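Home | Exhibitions | Collection | Visit | Newsletter

From the Print Room: a carver turned engraver

4 min read

We have had Emiliano Collado's wood engravings out of their boxes since Sunday, and I have been finding excuses to walk past the tables ever since. The full gift comes to 90 sheets, nearly all of them views of the river at Girngate and the hill farms above it, and they are so much better in person than in the old catalog. The blacks are deep and even, and then you lean in and there's a whole hedge in there, cut with a tool not much thicker than a needle.

Collado came to prints sideways. His family carved shop signs in Vultholm, and he was expected to do the same until the business closed when he was 26. He took his tools with him, learned to work on end-grain boxwood from a retired book illustrator, and sold his first edition out of a bicycle basket. The early prints still look like a sign carver's work – thick outlines, big flat shapes, lettering he couldn't resist putting in somewhere.

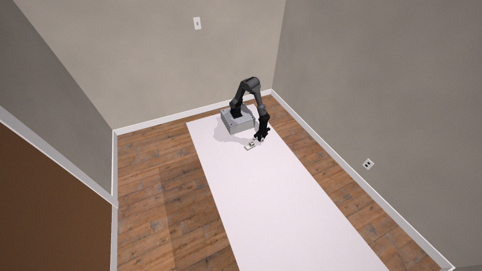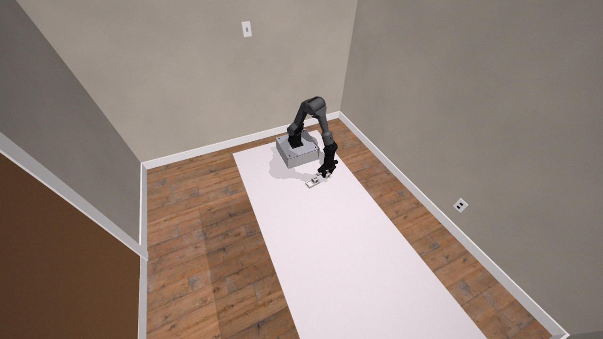
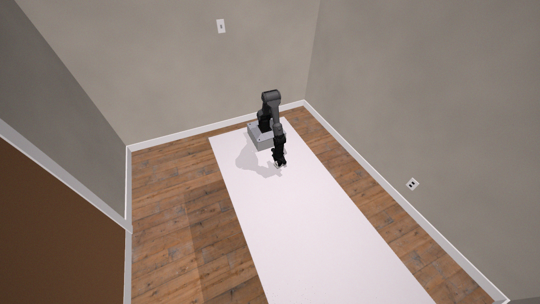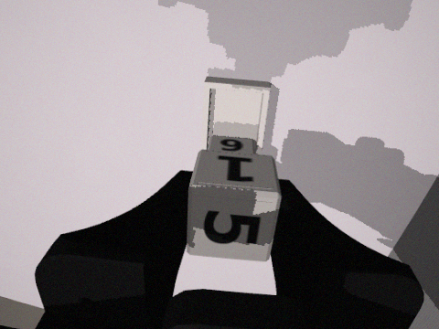

The change comes with the Belkadi series, made over one wet October when he was renting a room above the ferry office. The outlines go. Water is built up from short, broken strokes, and the sky is often left as bare paper with a single line of birds. My favorite is "Belkadi, Low Tide" (drawer list no. 2937), where the mud takes up most of the block and somehow you never get tired of looking at it. Its neighbor, no. 3122, is the same view at night. He recut only the top half of the block for it, so if you put the two side by side you can match the mooring posts nick for nick!

We also have five of his trial proofs, with pencil notes to himself in the margins. "Too much sky" shows up on three of them. On another he has inked the boat twice and crossed out the one he went on to print, so he must have changed his mind again later.

The night version has some foxing along the bottom margin and will go to the paper conservator before it is framed. The rest are in very good shape and can be seen by appointment, mornings only. Bring a magnifier if you own one – we have two and they get passed around a lot.

Recent items
- New mats for the Dirmont lithographs
- How to read a printer's margin notes
- Linocut evening: what to bring
- Print Room hours for October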